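10th November

Bit of news from our end of the trade, and I'm quite chuffed about it. Stamivgate, the little bottling firm I've been buying my own-label gin from for years, is dropping its smallest order to 23 bottles from January. It used to be 600! You can imagine what that did to my garage the year we launched the damson one.

I rang them this morning to check I'd read the email right, and yes, it's for gin, rum and the fruit liqueurs. Whisky stays as it was for now (they buy it in by the cask from Tendorent, so I suppose their hands are tied). You still send your own artwork, or they'll draw something up for you if you can't face it, and the proof comes back by email before anything gets printed. I'd say check the spelling twice – I once had a whole batch go out as "sloe and ornage" and only spotted it at the christening.

The other bit is a new bottle shape called the Bustier, nipped in at the middle with a short neck. I'm not sold on the name, but it does look smart with a wraparound label, and the sample I was sent pours nicely without dribbling down the side. It takes the same cork as the old round one, so if you've got a bag of spares in a drawer, hang on to them.

Sangkhawat, who do the printing, can now run foil on small jobs as well. Setting up costs 20 pounds a design, but you only pay it the once. They got through 3,000 foil labels for the summer weddings and mine came out lovely, no smudges at all.

Order forms for January open next week. I've already got my eye on a rhubarb one!
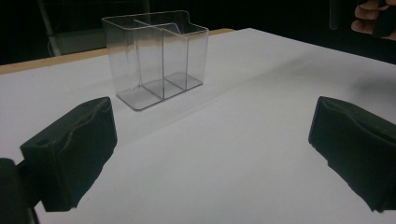
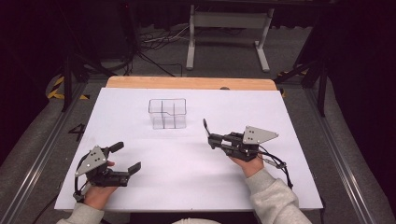

The clear divided holder, in both pictures.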